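Course: Safe Work with Hand-Held and Fixed Grippers
Plesgate Technical College, handout for session 13
Revised in January

Topic: a gripper that closes without a command

In this session we study one fault from the Brotholm training hall. Please read the handout before you come, and bring your notes about fail-safe states.

What happened. The Wota cell was moving folded cloth from a table to a shelf. The operator pressed pause and put a hand near the fingers to free a caught corner. The fingers closed. The glove was pinched, the hand was not hurt.

What was found. The pause button stopped the arm, but it did not stop the gripper. The gripper controller, a Hervieu unit, waited 1000 milliseconds for a signal from the arm. When the signal did not come, it went back to its last order, and the last order was "close". Nobody had tested the pause with cloth between the fingers.

Terms to know
Pause: the motion is held, the power stays on.
Protective stop: the motion is held and the restart needs a person.
Emergency stop: the power to the drives is removed.

Rule in our hall: before a hand goes within 25 cm of the fingers, use the emergency stop. The pause is not enough.
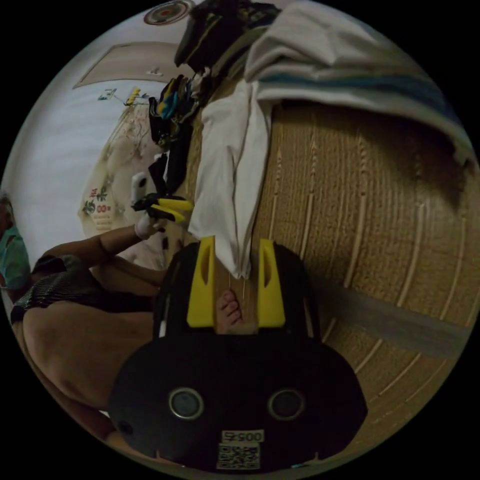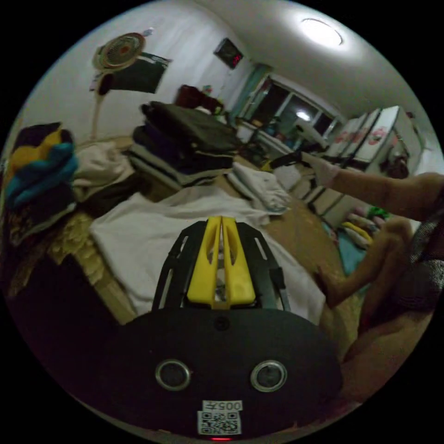 The second part of the fault concerns the force limit. It was set at 10 newtons for a rigid test block, and with this block the gripper always stopped correctly. Cloth gives way under the fingers, so the controller measured a small force and continued to close. Think of a folded white towel or cloth, like the one on the bed in the second picture: how much it yields depends on its folds and its thickness. For this reason the limit must be checked with the softest article of the day, and also with the fingers empty.

For next time, write half a page: which state should the gripper take when it loses the signal, open, closed or held? Consider also the case when the load is heavy and a person stands under it.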